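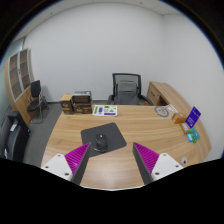
A reader writes that the auction listing said "older restoration, runs and drives," that the car ran and drove for the length of the seller's street, and that four months later it still won't idle below 1,500 rpm. What should have been asked before the deposit went down?

Most of it can be asked by email, before you travel. The steps below are for buying a classic car at a distance, from the first message to the day the truck arrives. They assume a car from the 1960s through the early 1990s, a private seller or small dealer, and a buyer who can get to the car once at most.

Step 1. Get the numbers first

Ask for the chassis number, the engine number and a copy of the title. Ask for a photo of each stamping as well as the typed number. Sellers mistype them, and a number copied from an old insurance form may have been wrong for decades.

Check the chassis number against the title character by character. If one digit is off, stop there until the seller has had the paperwork corrected. You do not want to be the one who does it after the money has moved.

An engine number that doesn't match the build record affects the price more than the driving. On a common sedan it may hardly matter. On a limited-run coupe it can matter a great deal.

Step 2. Ask for a cold start video

One clip, no cuts. It should begin with a hand on the engine cover or radiator, then go to the dashboard with the ignition off, then the start, then the tailpipe, then back to the dashboard. Three minutes is enough.

Listen for:

Cranking time. More than a few seconds on a carbureted car that has been sitting is common. On an injected car it points to fuel pressure.
Noise in the first ten seconds. A short rattle that fades as oil pressure comes up is one thing. A knock that stays is another.
Idle speed once the choke is off. Ask the seller to leave the engine running until it settles.

Blue smoke at startup that clears usually means valve stem seals. White vapor on a cold morning means very little by itself.

Step 3. Ask for the dull photos

Every listing has the front three-quarter view. What you need is:

Both sills, from ground level
The inside of each wheel arch
The trunk floor with the mat and spare removed
The bottom edge of every door
The front floor with the carpet pulled back
The jacking points
The windshield surround at the lower corners

If the seller sends four of the seven, ask again for the other three. Name them. A seller who is busy will get to it. One who never does has told you where to have the inspector look.

Step 4. Read the invoices in order

Sort them by date and write the mileage from each one down the side of a page. The figures should climb. A long gap is fine if the car was stored, but ask where, and whether the fuel was drained.

A restoration invoice should list parts. One buyer of an Obi coupe was shown a single sheet reading "engine rebuild, complete." The parts receipts, when they came, covered a gasket set and a water pump. The car was still worth buying, at a lower figure.

Step 5. Pay for an inspection

Use an inspector who knows the make and has never worked on that car. Owners' clubs keep lists. Expect to pay $300 or so for a half-day visit with a written report, more if the inspector has to travel.

Send your own questions in advance. For a Stinel sedan, for instance, ask for the rear subframe mounts and the heater box drain, both of which are easy to miss. For the six-cylinder Pristetti, ask for a compression test on all six and the readings written out one by one. A note that says "compression good" is no use to you later.

Ask for a road test of at least 17 miles, with some of it at highway speed. Overheating, a slipping clutch and a weak third-gear synchro often don't show up on a trip around the block.

Step 6. Agree on the terms in writing

An email is enough if both sides reply to it. It should state the price, the deposit, whether the deposit is refundable and on what grounds, the spares included, and the date the balance is due. List the spares individually. "Box of parts" has started a lot of arguments.

Do not send the balance until the title is signed and you have seen a copy.

Step 7. Book the transport

Open transport is fine for a car in regular use. Enclosed costs more and makes sense for fresh paint or a very low car. On a recent move from Hodcombe the difference between the two quotes was $800.

Start your insurance from the moment of collection. Ask the carrier what its own policy covers and up to what value, and get the certificate. If the move falls in October or later, ask about road salt on the route.

Have the seller photograph the car on all sides at loading, with the odometer. Do the same at your end before you sign the driver's sheet. Any new damage goes on the sheet in writing while the driver is still there.

Step 8. The first week

Change the oil and filter. Change the brake fluid. Check the date codes on the tires and replace anything over ten years old, however good the tread looks. Replace rubber fuel hose unless there is a recent invoice for it.

Then drive it gently for short distances and keep a notebook in the door pocket. Write down the mileage at every fill-up.

As for the idle that won't come down, look for an air leak at the intake manifold gasket or carburetor base first, then check that the throttle cable has slack in it with the pedal up. Leave the idle screw alone until both have been ruled out.

Last updated 15 September 2026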